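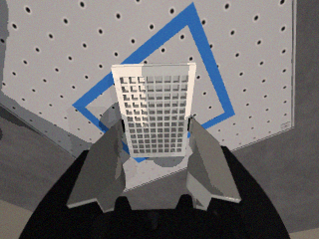 Druratwood Borough Council - Electoral Services, Equipment Hire

Kramer Folding Polling Booth

The Kramer booth is available to parish councils, residents' associations and candidates' groups holding ballots or hustings within the borough. Each unit has three voting positions, one at a lower height for wheelchair users, and folds flat for storage.

Stock held: 245
Hire period: 3 days
Collection: Disgate depot, by appointment

Booths are not available in the week of a statutory poll. Orders should reach the office in writing, with the name of the presiding officer - late requests are met only where stock allows.

Enquiries: Gladys Khaemba, extension 396
Page reviewed October 2020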